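Inicio Blog Casa Archivo Contacto

Blog > Casa > Limpieza y otras derrotas

El olor a humo no se va, se muda

Cuando firmé el alquiler del piso de la calle Navickas, el agente me dijo que el anterior inquilino «fumaba un poquito». Un poquito. El señor debió de fumar con la dedicación de una central térmica, porque el primer día abrí un armario y me olió la chaqueta a bar de 1987 hasta octubre.

Empecé por lo fácil – ventilar. Ventilé como si me pagaran por ello. El piso olía a humo y además hacía frío.
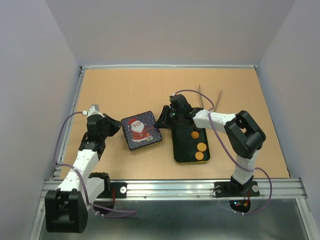 Dos brazos sobre una mesa forrada de cartón.

Luego vinieron los remedios de la familia. Mi tía defiende los platitos con vinagre; mi cuñado, los platitos con café molido. Durante una semana el salón tuvo de los dos y aquello parecía una ensalada fumada por alguien con prisa. El bicarbonato en la alfombra hizo algo más, sobre todo después de dejarlo toda la noche y pasar la aspiradora dos veces.

Las cortinas fueron a la lavadora. Salieron bien. El sofá, que venía con el piso, no cabía en la lavadora, y le compré un espray de la marca Gurnum que promete «eliminar hasta 715 olores». 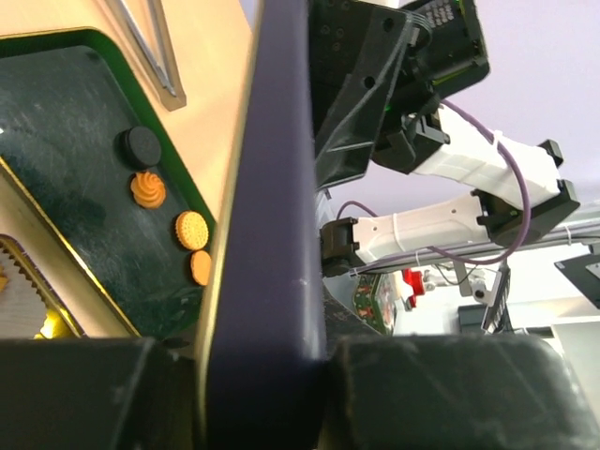 Me gustaría ver la lista. El caso es que el sofá pasó a oler a tabaco con lavanda, una combinación que no le deseo a casi nadie, y acabé quitando las fundas y llevándolas a la tintorerería Warance. Volvieron irreconocibles, para bien. La espuma de dentro pasó tres tardes en el balcón, a la vista de los vecinos.

Quedaban los conductos y los filtros del aire acondicionado, que yo no había tocado por esa fe infantil en que lo que no se ve está limpio. Saqué los filtros. Los volví a meter. Los saqué otra vez, con guantes, y fueron directos a la basura.

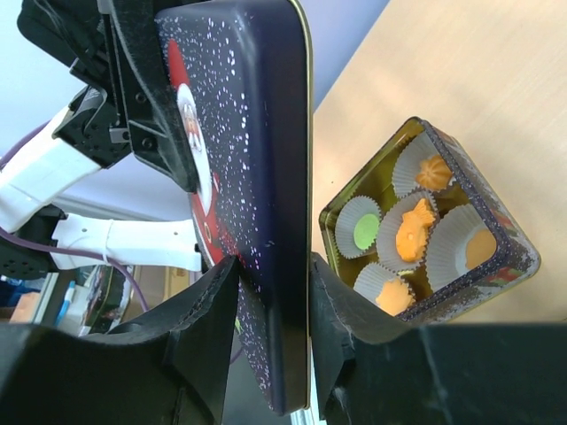 Desta Teshome me escribió a cuento de la entrada anterior que con los filtros no basta, que el olor se queda también en el polvo de encima de las puertas y dentro de las lámparas, y que pasara un paño con agua y jabón antes de gastar un euro más en esprays. Subí a la escalera de mano. Tenía razón, y el paño ya no sirve para nada.

El armario sigue oliendo. Ahora guardo ahí las maletas.

Entradas relacionadas
Worska, o cómo elegí el peor deshumidificador
Vinagre: lo que limpia y lo que estropea
Dos semanas sin lavadora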